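Does pretraining on handheld gripper demos really beat teleop data for cloth tasks?

Posted in Robot Learning Help, Friday

Hi all, long-time reader, first real post. I'm trying to reproduce the main result from the Furnival report, the one where they train a policy on demos recorded with handheld grippers and then put it on an arm that never appeared in training. Their claim is that for wiping and folding cloth the handheld data does as well as teleoperated data, and costs a fraction of the hours. I believe the hours part! I'm having trouble with the other part.

My setup is close to theirs. Two handheld grippers, fiducial cubes on top of each, a wide fisheye view from head height, and a single blue table we use for almost everything. I have 800 episodes so far, nearly all of them cloth. I trained the Dundar baseline with default settings and on my offline check it looks lovely, the predicted hand paths sit right on top of the recorded ones. Then I run it on the arm and it reaches for the cloth, closes a little too early, and wanders off like it has somewhere better to be.
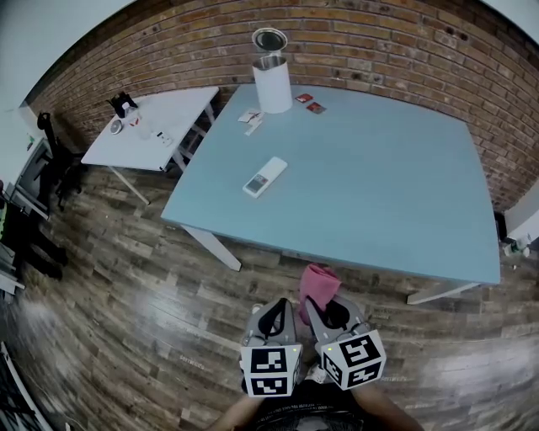

Skedthorpe
Thread starter, hobbyist turned grad student

So that's the kind of view the policy trains on. The pink cloth is the one I use most, and in this one it's in the jaws of the right gripper. I leave everyday stuff on the table on purpose (the white remote, the tall white container with the silver lid, those little red packets) because the report says clutter helps and I'd like the policy to cope with a table that has things on it.

What I've tried: more epochs, fewer epochs, dropping the color augmentation, cropping harder toward the middle of the view. Cropping made it worse, I think because it started losing the cubes in the corners when my hands went wide. I also wondered if it's simply a numbers thing. The report used 2000 episodes and I'm well short of that, but their own scaling plot is pretty flat by the point I'm at, so I'd expect to be a bit worse and not this much worse.

My real question, I guess, is whether anybody outside that lab has gotten the result to hold, and if so, what did you do that isn't in the write-up? I'm mostly stuck on whether this is a data problem or a timing problem.

Thanks in advance, and sorry for the wall of text.

gripperwidth_guy
Regular

It's timing. I'd bet lunch on it.

I went through this same thing back in August with a different arm and nearly the same symptoms. Offline everything lines up because your images and your hand poses come off the same clock and the model never has to wait for anything. On the real arm you have camera delay, then inference, then the arm itself dragging behind the command. If you don't measure that and shift for it, the gripper closes at the moment your hand would have closed, only the arm isn't there yet. "Closes a little too early" is exactly what that looks like from the outside.

What I did was dumb and it worked okay. I commanded a slow sine wave on one joint, recorded the commanded and the measured position, and slid one over the other until they matched. That gives you the arm side. For the camera, point it at a screen showing a running clock, grab a picture, and compare what the picture says with the time you received it. Add those up, then throw away that many of the first actions in each predicted chunk. I forget whether the Dundar code has a setting for it. There was one in the version I used but it was off by default and the name was something unhelpful.

Do the gripper separately from the arm. Mine was a good deal slower than the arm was, and treating them as one number left me with half a fix. After that I went from basically never picking up the cloth to picking it up most of the time. Folding is still ugly. I never matched the report's folding numbers and I've kind of made peace with that.

Also put your cropping back the way it was. You want the cubes in view for as much of the episode as you can manage.

tablecloth_theory
New member

Agree with the post above that latency comes first, but I don't think it explains the wandering. To me that part sounds like data.

One table and one favorite cloth is narrow. When we tried this, the policy got very attached to the background, and ours had a brick wall behind the table too, so I winced a little when I saw yours. Bricks are a fantastic landmark. The model can learn "hand goes here relative to the bricks" and barely look at the cloth, and your offline check will never catch it if the held-out episodes come from that same room. Try holding out a whole location. Even 2 other rooms would tell you a lot. If the offline error jumps, there's your answer.

The cheap test before you collect anything: take held-out episodes, mask the cloth, and see if the predictions change. Ours hardly moved, which was a depressing afternoon.

On the flat scaling plot, go back and read the axis again. If I remember right they add episodes and places together, so the flat bit is for a dataset that's already varied. Your 800 from one spot isn't the same point on that curve. I would stop recording at this table for now and do the next batch anywhere else, kitchen, hallway, whatever has a flat surface.

We did get wiping to hold up, close to our teleop policy across 4 cloths. Folding didn't, and the teleop one was clearly better there. So my answer to the title would be yes for wiping, and for folding I still haven't seen it outside of the report.

medevix_bench
Member

check your cube tracking when the cloth swings up in front of it, mine dropped out a lot and the filter just filled in a straight line. plot the raw poses before you blame anything else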